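The best thing our town council did this year was put its spending online, line by line, and I wish every town in the county would copy it!

I read the whole thing over two evenings (yes, with snacks). Kirnent paid a hotel bill for 11 nights for a visiting planner, and it's right there next to the road salt and the library roof. So is the Setik contract - all 51 pages of it, with the late fees spelled out. I didn't agree with every line, but for once I knew what I was disagreeing with, and that's a wonderful feeling for a taxpayer. 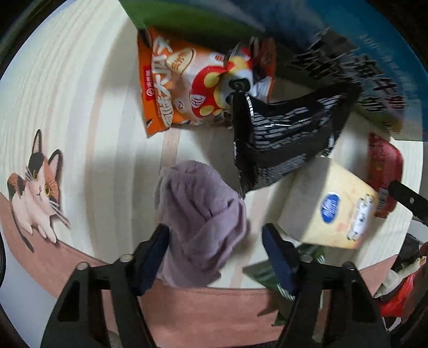 Who should be able to look up a mayor's travel costs?
Anyone who pays taxes in the town, free of charge and without filling out a form.

Over in Plasemel you still have to ask at the counter and pay 50 cents a page, and the answer can take 12 weeks. By then the vote has come and gone. I've heard the argument that posting receipts scares good people away from office, and I just don't buy it. Our last election had more candidates than I can remember, and half of them were quoting the spending page at the door. Fang is voting on its own version in June, and I hope they go for it - receipts, contracts, all of it.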